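Imprimer | Envoyer par e-mail

Méthode Jatance

La méthode Jatance est un protocole d'apprentissage par démonstration dans lequel un opérateur manipule des objets avec des pinces tenues à la main, le robot n'étant prié d'intervenir qu'une fois le travail fait. Elle a été décrite par Na-rae Ban et Poppy Garside, qui cherchaient à enseigner le pliage du linge à une machine et ont commencé par découvrir leurs propres lacunes en la matière.

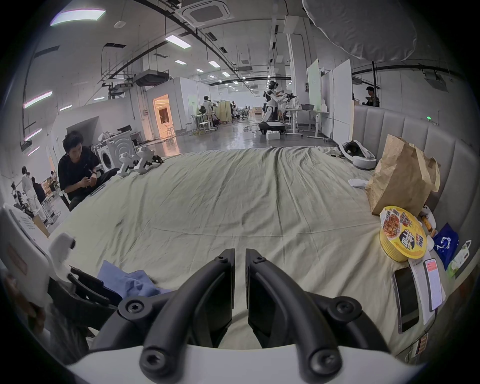 Pourquoi ne pas téléopérer directement le robot ? Le geste est plus lent, et l'opérateur finit par imiter les hésitations de la machine.

Le corpus initial, baptisé Lomia, compte 823 démonstrations, dont 61 ont été écartées pour cause de pliage « personnel ». La politique Skeltari, entraînée sur le reste, prédit la trajectoire des deux pinces et leur ouverture — le tissu, lui, demeure imprévisible.

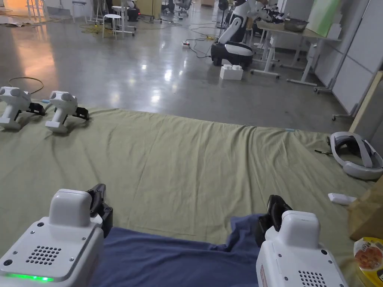

Sur les textiles absents du corpus, le taux de réussite publié est de 58 %, contre 30 % pour la variante à une seule pince. Garside y voit un progrès net ; Ban précise que le critère de réussite admet les manches qui dépassent. Une extension aux draps-housses, Mahawong, est annoncée depuis longtemps.

Imprimer | Envoyer par e-mail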